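Sealing a stone counter: how often, and with what?

marlow_k
Posted February 9, 2024
We moved into a place with stone counters and I can't get a straight answer on sealing. The fabricator the last owners used (Choi) says every year. The paperwork in the drawer says every two years. My neighbor says never. We cook a lot and there is usually oil and lemon juice around. I priced a pro at 22 dollars a foot and that seems like a lot for wiping on a liquid. The long run is the one I care about most.

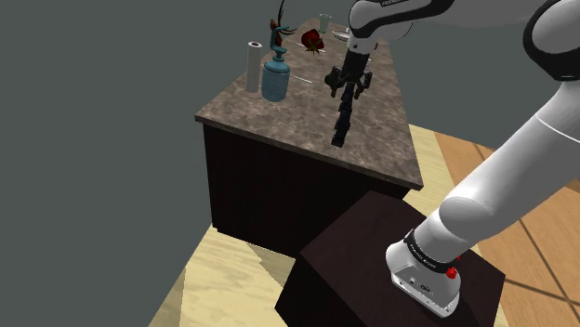
The other piece is a short one by the stove and I'd do both on the same day. Leaning toward Nasex because the hardware store carries it. Is one coat enough?

tilebyrd
Do the water test first. Put a few drops down, wait 15 minutes, wipe. If the stone got darker, seal it. If it didn't, leave it alone. The calendar doesn't matter.

Sze-wing Chou
Agree on the test, but do it in more than one spot. Ours passed by the window and failed next to the sink. I used Nasex, 2 coats, and wiped off the extra after ten minutes. If you let it dry on the surface you get a haze, and then you're buffing all weekend.

oldgrout
Sealer won't help you with lemon juice. Acid etches marble whether it's sealed or not. Sealer is for stains – oil, wine, coffee. People mix those up all the time and then blame the product.

marlow_k
OK, I did mix those up. So what do I do about the etching? There are dull rings in a few places already.

oldgrout
Polishing powder for marble and a damp cloth, small circles. Vekumum makes a decent one. Try it in a corner first. Deep ones need a pro.

Sze-wing Chou
I'd skip the powder on a honed finish. It leaves shiny patches, and those look worse than the rings did. On a polished top it's fine. Also, stop using vinegar spray if you are. We keep everything out on the counter and just wipe up spills with dish soap and water.
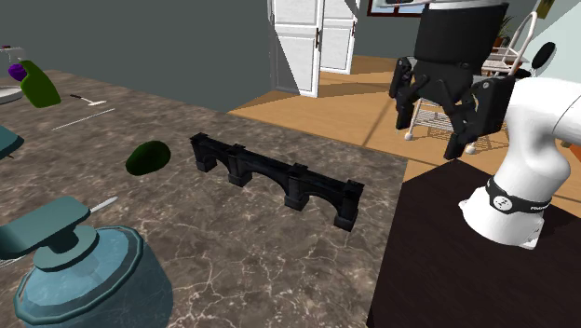 tilebyrd
Dish soap every day leaves a film. Use a stone cleaner, Plalla or whatever is cheap, and save the soap for grease.

oldgrout
A drop of soap and a proper rinse leaves nothing. I've done mine that way for years.

marlow_k
Did the water test tonight. Dark by the sink, fine everywhere else. Going to do two coats there and see how it looks in July.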